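Reusable bags: do you get charged if you forget them?
Started by ledeck_2149, July 2, 2022

ledeck_2149
Our local Jollis stopped giving out plastic bags in June. Fair enough, but the paper ones they sell now don't survive the walk home if there's milk in them. I've bought 4 cloth bags since and keep leaving them in the car. What's everyone else doing?

rudel
Hang one on the front doorknob. Once you've unpacked, it goes straight back on the knob. I haven't paid for a bag in ages.

magpie_flat
Doorknob doesn't work in our house, the kids take them for swimming gear. I keep a fold-up one in my work bag and that covers most weeknight shops.

tinshed
I'm going to disagree with the whole thing. We used to reuse the thin plastic bags as bin liners. Now I buy a roll of bin liners, so I'm using the same amount of plastic and paying for it.

rudel
You don't need a liner in the kitchen bin if you wrap the wet stuff in newspaper. My parents did it for years.

tinshed
Who still gets a newspaper?

magpie_flat
Fair point. We get the free local one but it's mostly real estate and it's glossy, so it doesn't soak anything up.

ledeck_2149
Back to the bags. Does anyone wash theirs? I had a leaky tray of chicken in one last week and I'm not sure whether to bin it.

cold_tap
Depends on the bag. Plain cotton goes in with the towels on warm, then on the line. The supermarket ones with the stiff base I just wipe out with soapy water. I keep one for meat only and mark it with a laundry pen. Snacks and dry stuff go in whatever's lying around.
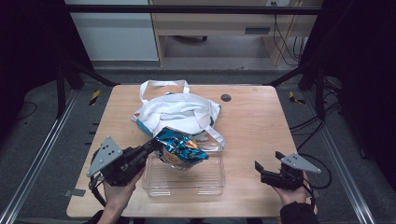

Check the stitching where the handles join as well. That's where mine always go first, and a few minutes with strong thread will get you another year out of them.

rudel
Wouldn't put chicken bags in with towels, myself. Separate hot wash.

cold_tap
Never had a problem – but hot won't hurt if the cotton's already shrunk.

tinshed
So now we're running a hot wash for one bag.

ledeck_2149
I'll do it with the dishcloths. Two of the others could do with a wash too. Thanks all, trying the doorknob from tomorrow.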